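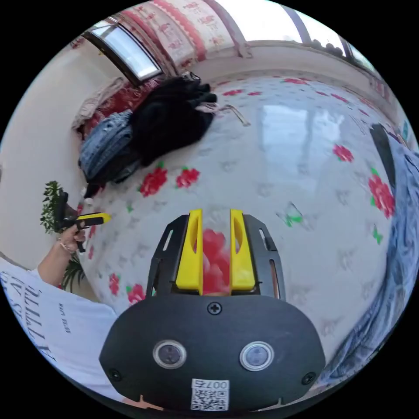
手持夹爪,黄色夹指,黑色机身

首页 资讯 插件 主题 教程 论坛

越狱插件 Ano 更新到第 3 版:锁屏通知终于可以按应用收起来了

用越狱设备的朋友大概都有过这样的早晨:闹钟一响,迷迷糊糊摸过手机,锁屏上密密麻麻一长串通知,群聊的、购物的、游戏催你上线的全挤在一起,真正要看的那一条短信埋在最底下,手指划了半天才划到。我自己就常常这样,划着划着又睡过去了。所以看到 Ano 更新的消息,我还是挺高兴的,赶紧泡了杯茶,坐下来把更新说明从头到尾读了一遍,又在自己的旧手机上装来试了试,顺便写下来给大家做个参考。

Ano 是 Vimance 做的一款锁屏小插件,老用户应该不陌生。它早先的版本只做一件事,就是给锁屏通知加一个“全部清除”的按钮,简单倒是简单,可有时候手一滑,想留的也一并清掉了,论坛里为这个抱怨的帖子一直没断过(我也跟过几次帖,语气不太好,在这儿道个歉)。第 3 版于 9月29日 在 Skurkwood 源上架,把这个按钮整个换掉了,改成按应用收成一叠一叠的样子,轻点一下展开,再点一下收回去,往左轻扫就只清掉这一叠,别的应用纹丝不动。

安装包很小,只有 846 KB,在 Skurkwood 源里搜插件名就能找到,装完注销一次桌面便可以用,不必重启整台设备。装好以后“设置”里会多出一个 Ano 的条目,里面的开关比旧版多了些,不过每个开关下面都有一行小字说明,慢慢看总能看明白的。 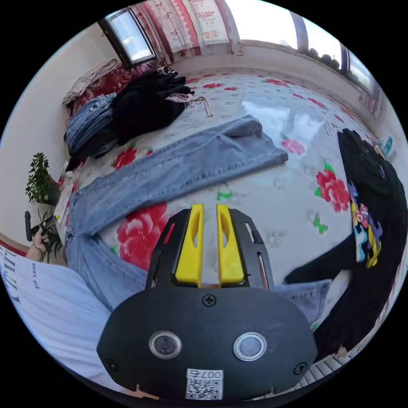 我最喜欢的是其中那个“常驻”选项。把家里人的信息、银行的短信这类要紧的应用加进去,它们的通知就永远单独摊开,排在最上面,其他的怎么收都收不到它们头上。另外还有一个“安静时段”,可以设定从几点到几点之间,新来的通知一律直接进叠,屏幕也不亮。我把它设在晚上十一点到早上七点,用了两个晚上,觉得挺舒服,半夜起来喝水的时候看一眼时间,锁屏上干干净净的,心情都好一点。

收起来的通知会显示条数和最新一条的标题,展开时有一小段动画。动画可以在设置里调快,也可以关掉。我那台旧手机开着动画稍微有点卡,关掉以后就顺多了,手头设备年头比较久的朋友不妨一开始就关上,省得再折腾。

升级前有一件事要留意

如果你同时装着 Amissah 这款锁屏主题,请先别急着升。Vimance 在更新说明里写得很清楚,Amissah 会重画锁屏的通知区域,和 Ano 第 3 版的收叠功能抢同一块地方,两个一起开着,通知可能会重叠显示,字压着字,没法看。说明里给的办法是到 Amissah 的设置中关掉“自定义通知样式”,主题的其余部分,比如时钟字体和壁纸遮罩,都可以照常用。我照着做了,锁屏时钟还是原来那个好看的细体,通知也收得整整齐齐。

旧版的设置会不会保留,这也是很多人关心的。按说明里的讲法,黑名单会自动导入,清除按钮的位置和颜色则不再保留,毕竟那个按钮已经没有了。我自己的黑名单里放着好几个游戏,升级完打开一看,都还在。

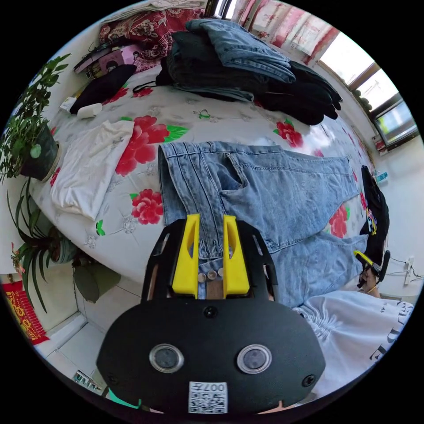
论坛里有位读者在更新帖下面留言,说自己其实更怀念原来的“全部清除”,每天下班路上点那么一下,觉得一天就算过完了,现在要一叠一叠地扫,反倒多了几个动作,希望以后能加个开关,让新老两种方式并存。这话说得也有道理。我翻了翻设置,目前确实没有恢复旧按钮的选项,只能在锁屏上长按任意一叠,在弹出的菜单里选“清空所有叠”,比从前多一步。Vimance 在帖子里回复说会考虑,至于放在哪个版本,没有讲。

更新帖发出后很热闹,我写这篇的时候已经有 332 条回复了,大部分是道谢和问兼容的,也有人贴出了自己的设置截图,排得花花绿绿,很有意思。还没拿定主意的朋友可以去翻一翻,看看和自己同型号的设备有没有人遇上毛病,比光看说明踏实得多。

要是装了以后觉得不习惯,卸载也很省心,在包管理器里找到 Ano,点移除,再注销一次桌面就行。需要提醒的是,移除之后“常驻”名单不会留着,想以后再装回来的话,最好先在设置页最下方点一下“导出设置”,存成一个小文件放好。我第一次就忘了这一步,只好从头一个个加回去,加了小半个晚上。

耗电方面,我用的这两天没感觉出什么差别,早上拔掉充电线出门,晚上回来剩的电和平时差不多。不过两天到底短了些,等再用上一阵子,有什么新发现我会补在文末。
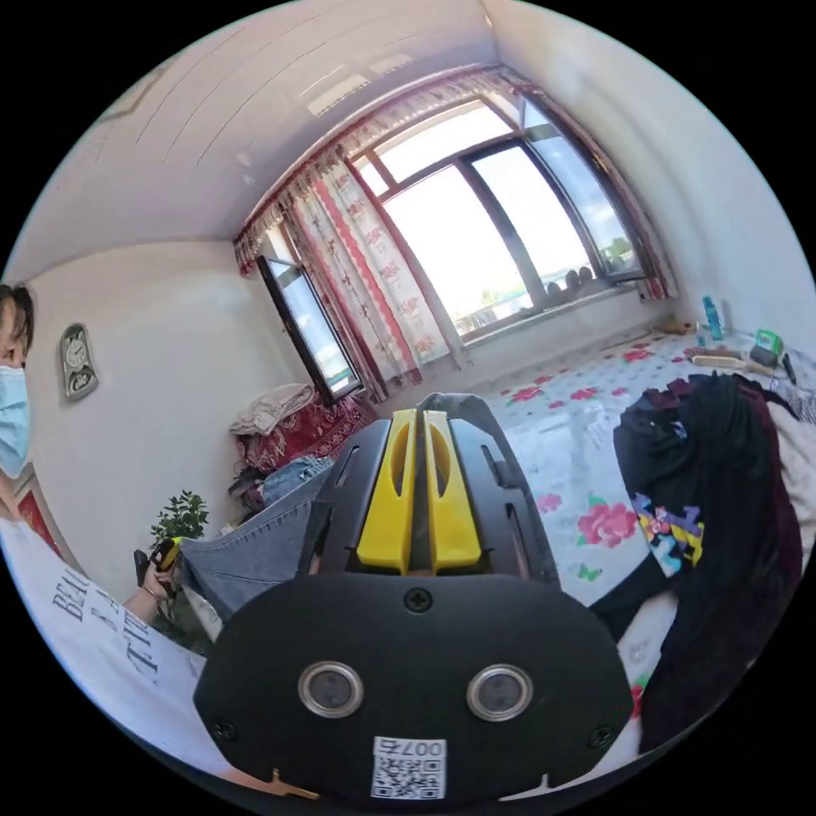
价格和下载

Ano 第 3 版继续免费,旧版用户在包管理器里刷新一下源就能看到更新提示。设置页里有一个打赏入口,点不点都不影响功能,喜欢的话请开发者喝杯咖啡也是好的。

插件名称:Ano
开发者:Vimance
所在源:Skurkwood
安装包大小:846 KB
已知冲突:Amissah(关闭“自定义通知样式”后可共存)

老规矩,动手之前先把设备备份好,再把正在用的插件名单抄一份放在手边。有问题欢迎在下面留言,我晚上一般都在,看到了会慢慢回。

联系我们 | 投稿 | 版权所有,转载请注明出处 | 返回顶部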